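Skundley grip trials - README

Last updated: 2020-09-11
By Eugénie Masson

This folder holds the recordings from our comparison of two fingertip shapes on the hand-held grippers. The Pruvost finger is a ribbed V in black rubber. The Hamine finger is flatter and has a softer pad. Both fit the same gray body, so the only thing changed between runs is the finger.

There are 1071 recordings. Of these, 843 were kept after review and 428 of the kept ones use the Pruvost finger. The rest of the kept set is Hamine. Rejected recordings are in /rejected with a short note each, mostly lost tracking or a trigger that was not fully released at the start.

All of it was recorded at the Butville site, with people holding the grippers by hand. No arm was used. We started in March with one pair of grippers and added a second pair later. 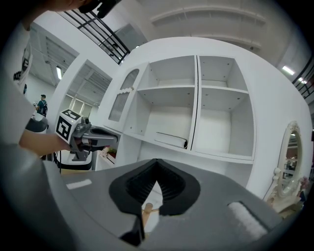 Tracking comes from the wrist camera plus the printed marker cubes. Poses are given in meters, in the frame of the first image of each recording. If the markers drop out for more than a few frames the pose is left blank - we did not fill the gaps.

Folders:

/pruvost - ribbed finger
/hamine - flat finger
/calib - lens files, one per camera
/rejected - not for training

Known problems

Gripper width reads slightly high on the oldest Pruvost files. The offset is in calib/width.txt and has to be applied by hand. Ceiling lights cause some flicker in the upper part of the video. Left and right were swapped in a few early Hamine runs; these are listed in swaps.txt and the files themselves have not been changed.

Please send corrections to Eugénie and include the recording name.

This site uses cookies to remember your settings. Accept / Manage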